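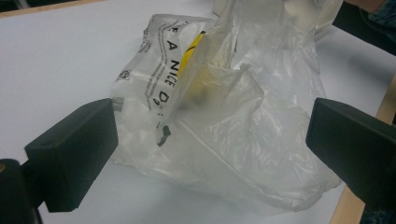 Carrier bags are where the money goes, according to one reader in Pluvholm, who wrote in after our February issue to say that she had spent three years trying to automate the packing bench at the back of a small grocery business and had been beaten every time by the bag. Boxes she could manage, and tins, and even bananas on a good day. The bag slumped, or slid, or came up with nothing in it. Did we know of anything, she wondered, that a business of her size could try without remortgaging the shop?

As it happens we did, or at least we knew of something that claimed to be the answer, and her letter gave me the push I needed to ask for one. The Varnach hand kit has been talked about a good deal this winter among people who run small automation projects. It comes from a young firm called Kerkus, and the idea is a pleasingly plain one. You don't start with a robot at all. You start with a gripper on a handle, with a camera fixed to it, and you do the job yourself, over and over, in your own workplace with your own awkward objects. The recordings go off to Kerkus, who use them to teach a robot arm fitted with the same two fingers, and some while later you get back a set of skills to load on to it.

I will admit to having been rather charmed by the thing before I had even plugged it in. The kit arrives in a single padded case, with the gripper, two spare pairs of fingers, a charging lead and a slim booklet which, bless them, has been written by somebody who likes readers. The fingers are black and blocky, and look a bit like something you'd find holding up a shelf. I had expected something more delicate, but they close squarely and they don't mind being knocked about (I knocked them about quite a lot, mostly against the table edge).

So I cleared a white table and set to work on our reader's problem: thin, see-through carrier bags with one item inside, the sort that has a cheerful slogan in big black capitals across the front and fine print you'd need a magnifying glass for. The booklet suggests 100 recordings for a simple task and rather more for anything floppy. I thought that sounded like a fortnight's drudgery, and it was nothing of the kind! Once you have found your rhythm it is oddly restful, like shelling peas, and I had the radio on for most of it. By the end I had made 507 recordings, of which the checking software accepted all but 82. Most of those it turned away were my own fault, for moving too quickly or letting my hand wander before the fingers had closed.

What you learn, doing this, is how much you know about bags without ever having thought about it. You go for the bunched part near the handles. You come in from both sides and you wait a moment before you lift, to feel whether the weight is coming with you. With a yellow something showing through the film it is very tempting to go straight for the yellow, and the booklet warns against this in quite a stern paragraph, as the plastic tends to drape over whatever is inside and you end up pinching a fold of nothing much. I did it anyway, several times, and can report that the booklet is right.

Now for the grumbles, of which I have 3. The first is the weight of the handle, which is perfectly comfortable for half an hour and a nuisance after that. A wrist strap is sold separately, and I think it ought to be in the case. The second is glare. Shiny film under strong light gave the checking software some trouble, and I had better luck once I had moved the table away from the window. The third is waiting. Kerkus were friendly and prompt whenever I wrote to them, but the training itself happens in a queue, and there is no way of telling where in the queue you are.

I should mention the obvious rival, the Masson bench set, which does its training on a computer in your own building and so spares you the queue altogether. It is a handsome piece of equipment and I enjoyed borrowing it last year, but it wants a permanent corner of the room and a fair bit of patience with menus. For a business with a technician on the staff I would still lean that way. For a packing bench shared with the kettle and the post, I'd choose the Varnach, and I would order the strap at the same time.

Our reader in Pluvholm has now asked for a trial kit of her own, and has promised to send us her worst bags.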